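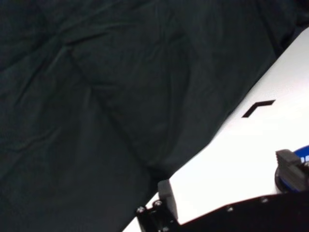

Sound slides out of sync by the end of a long recording, no matter what I do at the start

Bình Diệp
Posted February 4, 2019

Hi all, long-time reader, first time I've needed to bother you people with something.

I record the talks at a small meeting for local TV and radio folks. It's held at the Lidisano, which is a conference center with very nice carpet and terrible house sound, so I never take a feed from the room. I put one camera on a tripod at the back and run my lavalier mics into a separate recorder, a Vakov that I bought used. Afterward I line the two up on a clap and throw away the camera sound. I've been doing short interviews this way for ages and it has always been fine.

This time I had seven talks plus a closing panel that ran 100 minutes without a break. The short talks look okay to me. The panel is a mess. I line up the clap at the front, it's perfect, I jump to the end and the sound is six frames late. If I slide the audio so the end is right, then the beginning is wrong. I've done this back and forth so many times that I can't even tell anymore if lips and words match, I just stare at mouths.

What I've checked so far: the recorder was set to 48 kHz, and so is the project. The camera was on 29.97 and so is the timeline. I tried a different editing program on my sister's laptop and got the same six frames, so I don't think it's the software. I also put fresh batteries in the recorder before the panel in case low power does something weird to it.

Is the recorder broken? Should I have used timecode? And more urgently, is there a way to rescue this one without cutting it up into little pieces and nudging every piece? The organizers want it up soon and I already told them it was nearly done (my own fault, I know).

Từ

Your recorder is fine! Please don't throw it out. I went through this with a church concert and was ready to return a perfectly good machine.

What you have is plain old clock drift. The camera has its own little clock inside that decides how long a second is, and the Vakov has another one, and the two don't agree. They're off by a tiny, tiny amount, so on a short interview you'd never see it, but let them both run for 100 minutes and the error piles up until you notice. Setting both to 48 kHz doesn't cure it, because each box is using its own idea of what 48 kHz means. And yes, your talks probably drift too, just by less than anyone will catch.

The fact that it's so steady is good news for you. It means you can fix the whole thing in one go. What I do:

Find something sharp near the start that's on both recordings. You have the clap. Then find something sharp near the end, as late as you can. A second clap would be ideal but I'm guessing you don't have one, so look for a door, a cough, somebody putting a glass down hard, the first clap of the applause. Use the camera's own sound to find it, that's what it's for (never delete the camera sound until you're completely finished!).
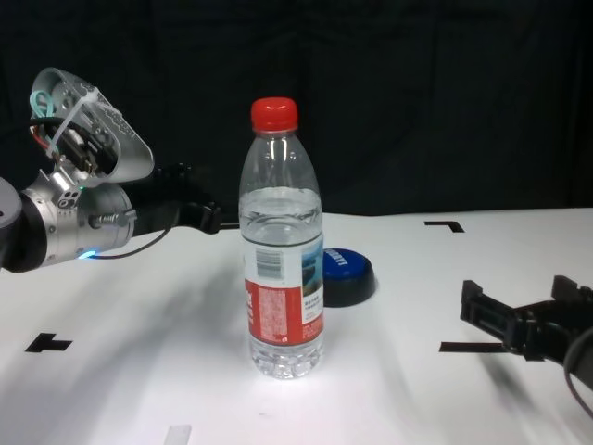
Write down how long it is between those two points on the camera track, and how long between the same two points on the recorder track. Those two lengths should be a hair different. Then take the recorder file into an audio editor and use the time stretch tool to make its length match the camera's. Most of them let you type in the new length directly, which is a lot easier than working out a percentage with that many zeros in it. Bring the new file back, line up the first clap, and go check the end. It should sit right on it.

Then check the middle as well. If the start and end are right and the middle is out, it isn't ordinary drift, and you should come back and tell us.

Two things to watch. Stretch a copy, keep the original somewhere safe. And do all your mics by exactly the same amount, in one batch if the editor can do it, or you'll get an echo wherever two people's mics picked up the same voice. Ask me how I know.

One more thing - if you only care about the finished video and the stretch tool makes the voices sound a bit swirly, use the kind that changes the speed and lets the pitch move with it. The change is so small that no human being is going to hear the pitch shift, and it usually sounds cleaner.

Baller

just cut it. seriously. put a cut in the audio every time somebody stops to breathe or they show a slide, nudge a frame, move on. it's six frames so that's six cuts in the whole panel, you'll be done before the coffee's ready. I've done it on weddings for years and never had a complaint. stretching always sounds bad to me

also get a better camera lol

Bình Diệp

Thank you both, and sorry for going quiet. I took the stretch route. The last thing I could find on both tracks was the moderator dropping a clipboard, bless her, and I measured from the clap to that. The swirly version was exactly as swirly as Từ said it would be, so I redid it with the pitch allowed to move and I can't hear any difference from the original. The end lines up now. I looked at the middle in a few spots and it's good there too.

Baller, I did try your way on the first stretch of it, and it works okay when one person is talking, but the panelists kept stepping on each other and I couldn't find a clean spot where I wanted one. I'll remember it for interviews.

Still wondering about timecode for October, when we do this again, if anybody wants to chime in.

Từ

Yay for the clipboard!

On timecode: careful, it isn't quite what people think. If you only sync the two machines once in the morning, they'll agree at that moment and then wander apart again just like before. The timecode stamp tells the editing program where a file starts and does nothing for what happens inside it. You'd want a little sync box on each one, left plugged in all day, and even then it depends on whether the camera and recorder really follow it or only read the number at the start. Check the manual for your Vakov before you spend any money, I don't know that model.

The cheap way is to stop and restart both machines whenever there's a natural pause, like when the moderator opens it up to the audience. Shorter files, less drift. And do a clap at the end too, every time. I write END CLAP on a strip of tape and stick it on the tripod handle, and I still forget about half of them.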